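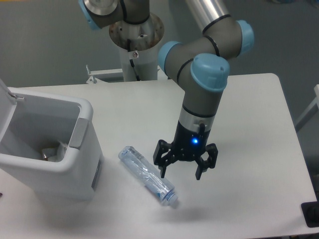
Ours does the same on the cheap bottles, wrote one reader from Prurmont. It closes, it reports a grip, and then it lifts away with nothing in its fingers. Do I need a new gripper?

Almost certainly not, and please don't order one yet! We had weeks of this at the Toltbridge workshop, teaching the arm to put bottles in the bin, and it came down to a false grip signal. Make yourself a cup of tea and go through it in this order.

1. Stop the arm properly before you reach in. Press the emergency stop and keep it pressed while your hands are on the table. An open gripper over a bottle looks harmless enough – it could still be waiting to finish its move.

2. Look through the log for the closing width. Our log had 3323 grips in it, and 115 were marked good with the fingers shut further than any bottle would allow.
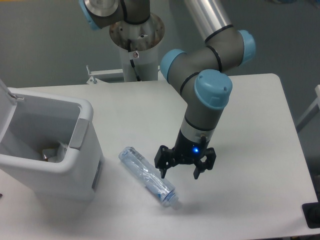
3. Set a smallest width for a good grip. We settled on 60 mm for our usual bottles, measured across the body. A crumpled one is thinner, so measure your worst bottle too and go a little under it.

4. Check again after the lift. Have the program read the grip once more before it swings over to the bin, and stop if the reading has changed. 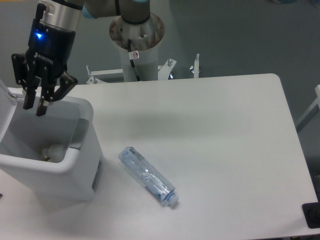

Opoku support told us to lower the force as well, as a hard squeeze can make a soft bottle pop out sideways. They were quite right, and I wish I'd asked them sooner.

5. Run it slowly from the start, with one bottle on its side and your hand by the stop button. Watch the fingers as they come down over it

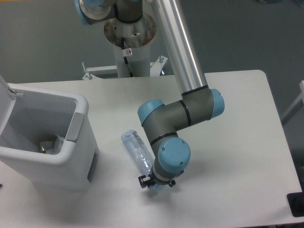 and let them close fully before you allow the lift. If it still reports a grip on thin air, go back to step 3 and raise the width a touch.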